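Repair evenings return to Astbridge library

After a long pause, our repair evenings are open again. The first one was held on Monday, June 21, 2021, in the reading room on the ground floor, and over 60 neighbours came through the door. Thank you to everybody who waited so patiently in the hallway.

Most of the items were small: lamps, toasters, a sewing machine with a broken belt. Wilson Chávez repaired the zipper on a winter coat, and its owner has promised to wear it in December. We also received more old computers than in past years. Many families bought a new one for home schooling and did not know what to do with the old one.

Please remember that a computer should not go in the household garbage. The boards contain metals which can be used again, and the recycling depot in Drondlow accepts them free of charge. Before you bring yours, copy your photos and letters to another place. We can remove the hard drive for you if you ask at the desk.
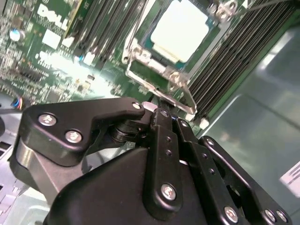
What to bring next time

Please bring two items at most, and the power cord if there is one. Clothes should be washed. We cannot accept microwave ovens or anything with gas. If you have the manual, put it in the bag also, even if it is in another language.

To reserve a place, write your name on the list at the library desk or telephone extension 1010 and ask for Maarja Kuusk. The coffee is free, but cups are few, so please bring your own.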